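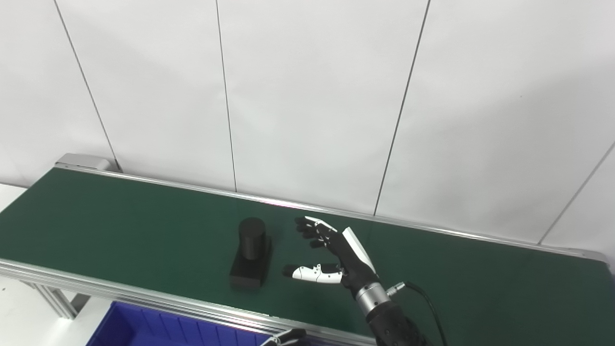
Chapter 7
Waiting in Line: How Queues Work and Why They Grow

If you have ever stood in a bakery on a cold morning in May, third from the front, and watched the person at the counter change their mind over a tray of finger buns, you already know a good deal of what this chapter has to teach. You know that a line can be short and still be slow. You know that the line beside yours always seems to move faster. And you have probably wondered, while shifting your shopping from one arm to the other, whether the shop would do better with another pair of hands or simply with a different arrangement of the ones it has.

Queueing theory is the branch of mathematics that takes this wondering seriously. It began with telephone exchanges, and it has since wandered happily into hospitals, ferry terminals, supermarkets, factories and the computer networks that carry your emails about. I came to it by way of a parcel depot, where I worked as a student, and I have to confess that for most of that first winter I thought the whole business was bad luck. Some evenings the parcels piled up to the rafters and some evenings we played cards.

Let us begin with the depot, then, and give it a name. Zoltby Parcels runs a small sorting centre that takes in goods from two suppliers, Walia and Zaline. Over one working month the centre received 3416 parcels, of which 2637 came from Walia and the rest from Zaline. (Work out the Zaline figure for yourself before reading on – we shall want it in Section 7.3.) The manager, Levente Pap, had a sensible question. His staff could handle the month's total with time to spare, so why was there a backlog on so many afternoons?

The trouble lies in the word "total". Parcels don't arrive in a tidy stream, one every few minutes, like beads on a string. They come in clumps. A truck is held up on the highway, another is early, and suddenly 111 parcels want sorting in a single hour. Once the quiet hour has gone by, its spare minutes are gone too, and you can't save them in a jar for later. The busy hour has to be met with whatever staff are on the floor.

To describe a situation like this we need a few terms. The arrival rate is the average number of customers (or parcels, or phone calls) that turn up in a given period. The service rate is the average number that one server could deal with in the same period, if kept continually busy. Divide the first by the second and, for a single server, you have the utilisation, written with the Greek letter rho. When rho is well below one, life is pleasant. As it creeps towards one, waiting times lengthen far more sharply than most people expect, and a good part of this chapter is spent looking at the curve that shows it.

Before you go on to Section 7.1, find a queue. The school canteen will do nicely, or the post office, or the drive-through on your way home. Stand somewhere out of the way for ten minutes and jot down the time of each arrival and each departure. Keep your notes, however scruffy, as you'll be using them in the first set of exercises.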